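Two arms on the packing line

Sep 26, 2019

I work at a contract packing place in Cukstead. We put other people's products into other people's boxes. Most of what I touch in a day is small: bottles, cartons, little trays of parts that have to face the same way. I've been there 11 years and for most of that time the only machines on my side of the building were the tape machine and the label printer.

In the spring the company told us they were bringing in two robot arms for the kitting tables. Kitting is where you take a few different items and put them together as a set before they go in the box. It's dull work and it's hard on the wrists. It's also where a lot of us started, and where people go when they come back from an injury or need a slower week.

The supplier is a firm called Prernunano. They sent two people to talk to us in the break room, with slides. They were polite and they answered most of the questions. The one they didn't answer was how many people would be at the kitting tables in a year. Our manager answered that one later and said no one would be let go. So far that has held. Two people retired and were not replaced, and you can count that however you like.

What has changed for me is what I do with my hands. Before, on a normal shift, I would put together 500 sets if the parts were good. Now I'm being trained as what they call a cell operator. I load the items, check that they're where the arm expects them, and clear things up when it stops. I also spend part of each shift at a computer, which I had not done at work before. I'm slow at it. I type with four fingers.

The training is at the Covgate office, 40 minutes on the bus, and they pay for the time. We do everything in the simulator first. You set up the table on the screen, place the objects, run the program and see where the arms go. I thought this would be a waste of time, like playing a game, but I've come around on it. I had the two arms reaching for the same spot on my first day and all that happened was that I had to start over. On the real floor that would have been a stopped line and a form to fill out.

The part I find hardest is waiting turns. With two arms at one table, one of them has to stay out of the way while the other is down at the objects, and you have to tell it where to stay. A person just leans back. You never think about it until you have to write it out as a step.
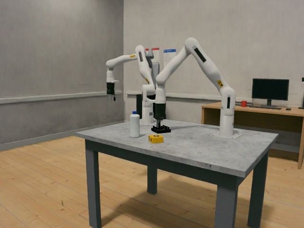 The other hard part is deciding what counts as done. My trainer's answer was that the item is done when it's within the limits on the sheet. Mine would have been that it's done when it looks right. We went back and forth on that one, and I changed the sheet in two places after I showed her what a crooked cap does farther down the line. I was glad of that. It was the first time in the whole business that something I knew from the job went into the machine.

Pay is a sore point. The operator grade is a little higher, but the piece bonus is gone, and the fast packers made good money on the bonus. A woman I've worked beside for years is bringing home less than she did last year. She was offered the training and said no. I don't blame her — she liked being fast, and she was.

The job that goes on the arms first is a Chidiac order, 334 sets, starting in October. I'm on the early shift for it. Until then I have two more sessions in Covgate and a safety test, and I need to find my steel-toe boots, which I think are in the garage.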